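Workshop tips: living with a robot arm on the bench

Makers of small robot arms would like you to think of them as a spare pair of hands. I've had one at the bench since May and I'd put it closer to a strong toddler. It has its uses. It also shut its fingers on my thumb and wouldn't let go, and the handbook had half a page on safety and 36 on setting up the app.

What went wrong was dull. I told it to pick a part out of a box, it stalled, and I reached in to help. The screen said "paused". Paused, on that Drirkura controller, means waiting for the next command, and the next command was already on its way. The hand closed. I got a bruise and a black nail. Nga Âu, who shares the workshop, pulled the plug, and the arm dropped onto the bench the moment the power went.

So, some tips, none of which came from the brochure.

Paused isn't off. If your fingers are going anywhere near its fingers, cut the power at the switch. First rest the arm on something, or have a second person hold it.

Put the switch where the person reaching in can get at it. Ours was on the far side of the arm, so I'd have had to lean across the thing that had hold of me.

Take off rings and watches. The same rule applies at a pillar drill and people grumble about it there too.

Deep boxes are the worst. Your hand can't get out sideways, and you can't see what the robot has got hold of. Practise on a shallow tray for as long as you can stand it. 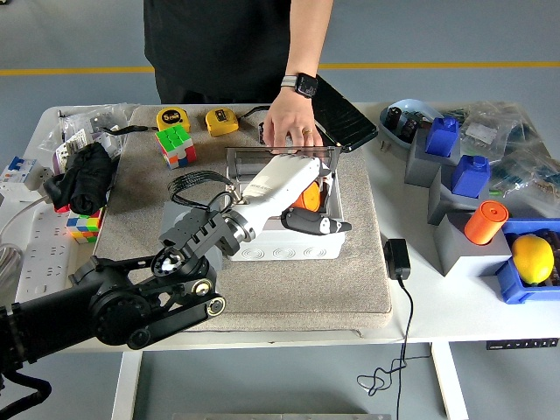

One hand steadying the junction box, the robot's hand reaching inside.

Holding the work still is a job for a clamp, or a square of non-slip matting and a strip of tape. I know it's quicker to use your hand. It was quicker for me as well.

Look after the cables. Give the arm its full swing by hand, with the power off, and see what catches. A loop hanging off the front of a bench will find your knee sooner or later.

Turn the speed down to 30 per cent and leave it there. Zukix sell a "soft grip" add-on that is meant to sense skin. Nhàn Cù tried one with a raw sausage and got two halves of a sausage.

If it does grab you, don't yank. Get the power off, then open the fingers one at a time, starting at the tip. Some hands lock when the power goes, so find out which sort you have before you need to know, using a rolled-up tea towel.

I still use mine for sorting screws. It's slow, and it drops a fair few.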